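Skelmont kitchen, notebook, June, a little after 2 in the afternoon

Back at the red table again, and I do love this table, speckles and all, though it hides crumbs like nothing else I have ever wiped. The plan for the afternoon was to clear the top and sort what stays from what goes (I'd promised myself an hour, ha). I put the kettle on first, naturally.

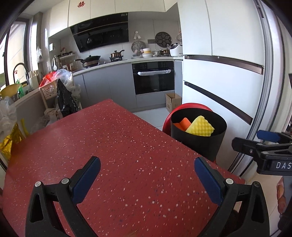 Red speckled top, sponge in the black container, stove behind.

Snack wrappers next. I'm fond of them, I admit, and would happily keep one of each for the packaging folder we started at Brutia, but the folder is full and a crumpled wrapper never lies flat anyway. Everything of that sort goes in the bin with the red rim. Gold foil bag: check it's empty before it goes too.

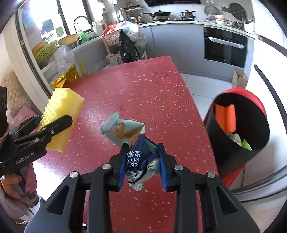
Skelmont kitchen book 2, p. 43

Still to do, whenever someone has the patience: the plastic bags on the floor want folding into one bag, and the baskets could do with a proper home.

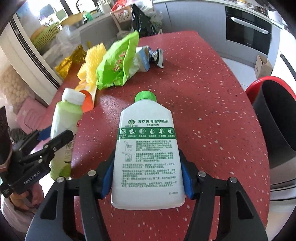 Cleaning supplies are my favorite part, because they finally get a shelf of their own, next to the Lamptey box. I'd like them sorted by job, laundry on one side and kitchen on the other. The white bottle with the green cap is washing machine cleaner, classic pine by its label, so it goes with the laundry things. Labels facing out, please! I still have to read the small print on the dosing and copy it in here.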